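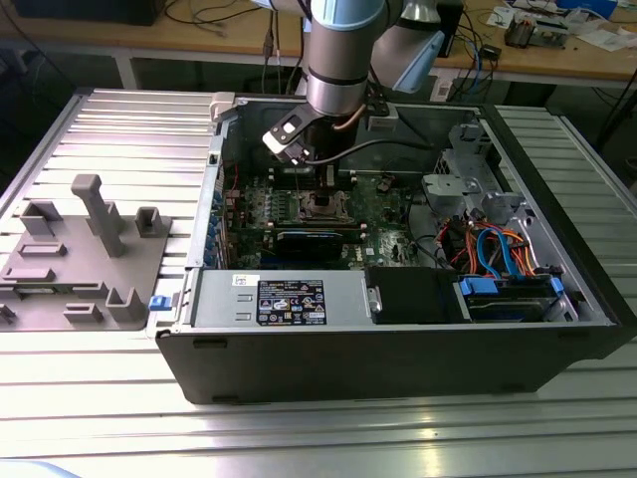 Against the Clean Demonstration

By Huguette Ouellet
Jul 5, 2025

Most teams that collect demonstrations for computer disassembly and repair apply the same filter. If the operator hesitates, overshoots or backs out of an approach, the episode is marked as flawed and dropped before training. I think this filter does more harm than good, and I think it does the most harm on the kind of work that makes computers hard for robots in the first place.

Consider a processor socket. The retention frame is metal, the tolerances are small, and the parts a gripper must avoid are close to the parts it must touch. A person working by remote control does not get the approach right every time. The fingers come in a little high against the memory slots, the operator sees it, stops, retreats and tries a different angle. That retreat is the most useful part of the recording. It shows the policy what a bad position looks like and how to leave it. Delete the episode and the policy has seen only good positions, which it will not reliably be in once it runs alone.

At Prekama we worked from a set of 3,084 episodes of desktop and board handling. The first pass of filtering, done to the usual rules, left 2,220. Talha Kazmi went back through the rejected material and found that a large share had ended with the task complete. The operators had made an error and fixed it. We had paid for those corrections and then thrown them out for being untidy.

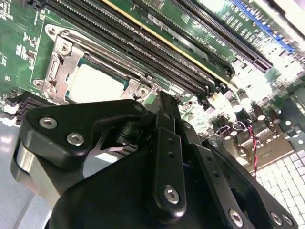 Wrist view of the socket and memory slots during board work.

The wrist view makes the point better than any table of results. At close range the gripper hides a good part of what it is working on, and glare off the board takes away more. An operator learns to deal with this by moving: a small shift to one side, a pause, a second look. On a trajectory plot these motions resemble noise, and smoothing removes them. The policy then inherits a straight path with none of the looking that made the path safe.

The standard objection is that imitation copies everything, including mistakes. Alois Oberholzer has argued this to me at length, and he is right about one class of episode. If the operator drags a finger across the board and carries on, there is no correction to learn from, and the episode should go. My proposal is narrower. Keep any episode in which the error is followed by a recovery, mark where the error begins and where the recovery begins, and leave the first stretch out of the loss. The labeling takes time. Phúc Mai labeled 300 episodes this way in June and found the second boundary much easier to place than the first.

There is also the matter of how operators behave when they know the rule. Tell them that only clean runs count and they will choose easy starting positions, slow down, and avoid crowded corners of the case where cables loop across the work. The data gets cleaner and the coverage gets worse — and coverage is what we are short of. I would sooner have 200 episodes from awkward starts than a much larger set begun from the same comfortable pose.

None of this requires new hardware or a different model. It requires a second label, a reviewer who will watch an episode to its end before rejecting it, and a pay scheme that does not penalize the operator for backing out. We changed the pay scheme first. The review guide is still being rewritten, and Tín Doãn and I do not yet agree on how long a pause has to be before it deserves its own mark.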